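Every February my feed fills up with people rolling their clothes into little sausages and telling me it changed their lives. I have now done it for 47 days. A thread, and not a kind one.

The method I followed is the Kelorside one, because that is the one everybody sends me. You roll everything, you stand it on end, you never stack. There is a 70 page guide. I read it. More than half of it is about how you will feel.

First claim: rolling saves space. I had two drawers. I rolled one and folded the other, with the same sort of stuff in each. The rolled drawer held one T-shirt more. One. And it wouldn't shut unless I leaned on it.

Second claim: no wrinkles. Fine for T-shirts and gym things. A cotton shirt that has been rolled for a week comes out looking like a road map. The guide says to roll "with intention." I rolled with plenty of intention.

Third claim: you can see everything you own. Sure, if you own 7 things. I own three pairs of navy socks, four navy sweaters and a navy robe, and from above they are all the same navy lump.

Then there's anything soft and bulky. All the videos use thin tees because thin tees behave. Give them something blue-gray with a bit of body to it and watch what happens. It slumps into big folds and sits there.
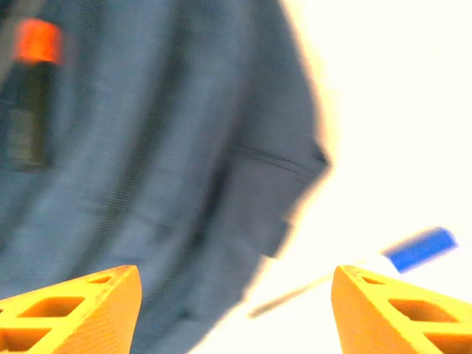

Do bulky knits need to be folded or rolled?

Folded, once down the middle and once across, and laid flat on a shelf. Hanging stretches the shoulders, and a roll that thick takes up as much room as the fold does and then comes undone.

A reply I keep getting is that I should buy the Plevorari dividers. I looked them up. They are strips that stand in a drawer. I made mine from a cereal box and they have held up fine, apart from the one I sat on.

Somebody else swears by the Edidcombe bags, the kind you squash the air out of. I'll give them this much, the winter stuff did get smaller. It also got very hard, like a paving stone, and the closet shelf didn't care for it. By the second week one of them had puffed back up anyway.

And please stop sending me the Kusuma video where the whole closet is done in one afternoon. Look at the closet. There are maybe a dozen things in it and none of them is a fitted sheet.

What I've kept after 47 days: socks in a box, tees rolled, sweaters folded on the shelf, everything else on hangers. So, more or less what my closet looked like in the first place - with the socks in a box.

What would help more than any of this is owning less, and I say that as someone who has just put two navy sweaters in the donation bag and taken one back out.

I don't doubt that rolling works for some people. I doubt it needs 70 pages. A friend paid 400 dollars to have somebody come over and do hers, and her sweaters are on the chair again.

Muting this now, I have laundry in.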